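Last changed 8/7/10. The column names are the same as in the January release, so old scripts should still run.

# Guno: tap water hardness in Tisidby

Guno is a table of hardness readings taken from cold taps in Tisidby homes. The town gets its water from two sources, the Floreck wells and the Martens reservoir, and the mix changes through the year. The water company publishes one yearly average for the whole town. That average is not much help if you live at the Floreck end and want to set a water softener.

The readings come from 200 homes. Each home got a bottle of drop reagent, a sample tube and a paper form. People filled in the form when they felt like it, so some homes have many readings and some have very few. There was no schedule.

## Files

- `readings_raw.csv` has 2201 rows, typed in from the forms as written.
- `readings_clean.csv` has 2104 rows. Use this one unless you want to check the cleaning.
- `streets.csv` matches street codes to supply zones.
- `form.txt` is the wording of the paper form.

Both readings files have the same 9 columns:

| Column | Meaning |
|---|---|
| `id` | row number in the raw file, kept in the clean file |
| `home` | home code, no link to an address |
| `street` | street code, see `streets.csv` |
| `month` | month and year of the reading |
| `tap` | kitchen, bath, utility or outside |
| `drops` | drops needed for the color change |
| `hardness` | worked out from `drops`, mg/L as calcium carbonate |
| `finish` | light, bright or dark |
| `softener` | yes, no or blank |

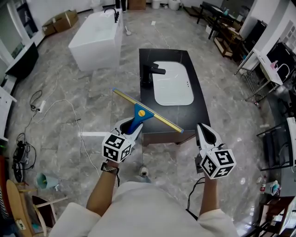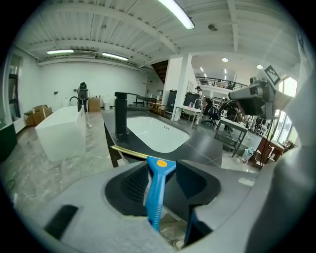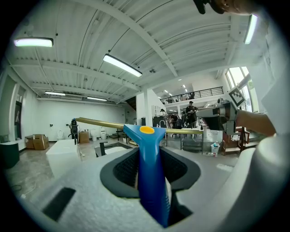 The `finish` column gives people the most trouble. It records the surface of the faucet and has no effect on the hardness figure. It is there for anyone comparing readings with complaints about spots, which tend to come from homes with darker fittings. Chrome and polished steel are `bright`, and white or cream enamel is `light`. A matte black faucet such as the one in the second picture goes down as `dark`. Ignore the color of the basin and the counter. If the spout and the handles don't match, go by the spout.

## What was cleaned

Rows were dropped from the raw file for these reasons only:

- no drop count, or a count nobody could read
- the same form typed in twice
- hot tap readings, where the note on the form said so
- a home code that doesn't appear in the sign-up list

High and low values were left alone. A few readings on the Martens side look too high for reservoir water. They may be real, as the zones are joined by a valve that gets opened during repairs, and we have no record of when.

Blank cells are blank. They are never filled with zero. A blank in `softener` means the question wasn't answered, which is different from `no`.

## Known problems

The drop test is coarse. One drop is one step, so the hardness values sit on a ladder with gaps between them. Don't read anything into a difference of one step between two homes. Averages over a street are fine if the street has enough readings.

People don't agree on when the color has changed. The form says to stop at the first clear blue with no purple left in it. Some homes seem to stop a drop early every time. If you are looking at change over time, compare each home with itself.

Homes with softeners are in the file. Kitchen taps are often plumbed around the softener and bath taps usually aren't, so the same home can show two very different numbers in the same month. Filter on `softener` before you map anything.

The outside tap rows are thin and nearly all from the warm half of the year.

Homes signed up by asking. Newer streets at the Floreck end are overrepresented, and apartments are hardly in it at all.

## Street codes

Codes starting with F are supplied from Floreck, codes starting with M from Martens, and codes starting with X can get either. Street names are left out. Please don't try to work them out from the codes and publish the result, as some of the short streets have only one home in the file.

## Use

Free to copy and use for any purpose. Say where it came from and which release you used. If you fix an error in the raw file, send the `id` and the correction and leave the row order as it is.

## To do

- add pipe material, if enough homes can say what they have
- retype the forms with water damage
- split `bath` into sink and shower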